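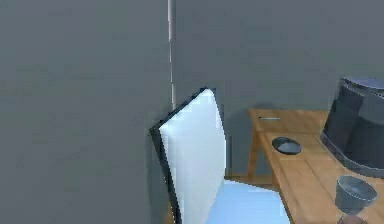 How to set up your first table-clearing job in Volado

Volado is a simulator for teaching home robots to tidy up without letting them near your actual dishes. It comes from Skulska, who also sell the Renora arm it was built to go with, but you can run it with no arm at all. I've had the paid version since June. This page gets you from a fresh install to a finished test run, and it covers the spots where I lost an evening so you can lose yours on something else.

What you need

A desktop with a decent graphics card and 30 GB of free disk space. The website asks for less. The website has not met the texture folder.

A license key. The trial lasts 10 days and gives you one room, which is plenty for this.

Step 1: Pick the room

Open the room list and choose Dining, Plain. It has gray walls, a wood table and a white-backed chair, and all the charm of a dentist's break room. Leave it alone. The fancier rooms have rugs and curtains, and the rugs do things to the load time that I'd prefer not to discuss.

Step 2: Put things on the table

Drag your items in from the shelf on the right. For a first job I use a small dark dish, a gray cup, something thin like a pen, and one big dark container. That gives you a mix of easy and rude. The thin thing is the rude one. Lying flat, it gives the fingers almost nothing to close on, and the default grasp will chase it toward the wall like a cat with a bottle cap.

Press Settle when you're done. Skip it and everything starts a hair above the table, then drops when the run begins.

Step 3: Set the camera

The starting view comes from behind the chair, with a generous helping of blank wall. Skulska calls this the "guest view." It's fine for checking the layout, but it can leave the big container half out of sight, and the planner only knows about what the camera can see. Open Views, pick Overhead, and raise it until all your items fit with a bit of table showing on every side.

Step 4: Mark the chair as solid

Do not skip this one. Chairs load as decoration, so the arm will pass straight through the backrest with total confidence. Right-click the chair, choose Properties, and check Solid. Do the same for the walls if you plan to move the arm's base.

Step 5: Write the job

Type it in plain words, one line per item. "Move the cup to the tray" works. "Clear up a bit" gets you an error message and, I felt, some judgment. Add the tray from the shelf if you haven't yet.

Step 6: Run it

Set the count to 107 or more. Short batches flatter the arm. On mine, the cup and dish were moved correctly in 84 percent of runs with the stock settings, and the pen brought the average down to a number I kept to myself. Switching the grasp type from Wrap to Pinch for thin items helped a good deal.

Is it worth paying for?

If you own a Renora, yes. If you don't, try Camacho first. It's free and uglier, and its manual reads like a ransom note, but it handles simple table jobs well enough. Volado earns its price in the replay window, where you can drag back to the exact moment it all went wrong and watch it again at quarter speed. To save a replay, press Export before you close the window. Closing it deletes the lot.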